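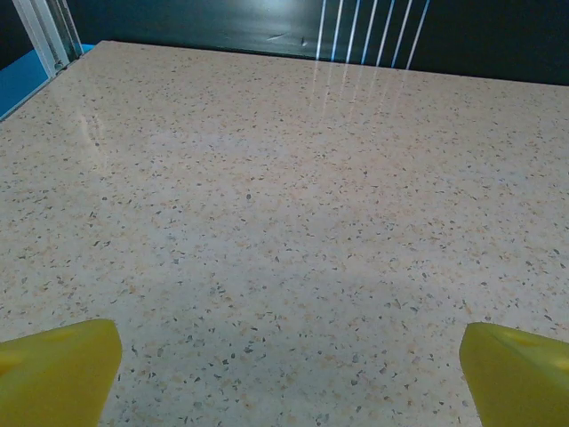
About Trutgate

We started out in November, in two rented rooms above a frame shop in Womham, with one flatbed scanner and a printer that leaned a little to the green. Our first customers were painters who wanted prints of their own work and were tired of getting them back with the reds gone muddy. We were tired of it too – most of us had come from print shops where the answer was always to nudge a slider and hope.

These days there are 19 of us, and color is still what we spend our days on. We build custom printer profiles, set up and check monitors, and run proofs for small publishers, galleries and packaging people who need what's on the screen to match what comes off the press, or at least to know ahead of time where it won't. Some blues simply can't be printed in ordinary ink, and we would much prefer to tell you so over a cup of coffee than have you find out with 3000 copies sitting on a pallet.

Our profiling service is called Laizer. You print our chart on your own paper, mail it to us flat (please, no tubes!), and we measure it and send back a profile along with a page of plain notes on how to install it. We keep settings on hand for 37 papers, and we add to the list whenever someone sends us one we haven't tried.

The Drerkarow workshop is the newer part of what we do. Classes are small, eight people at the most, and we go slowly through soft proofing, rendering intents and the other things that manuals tend to rush past. Bring your own files, the troublesome ones especially – those make for the best afternoons.

If you're passing through Womham, do ring the bell. The stairs are steep, but the door at the top is usually open.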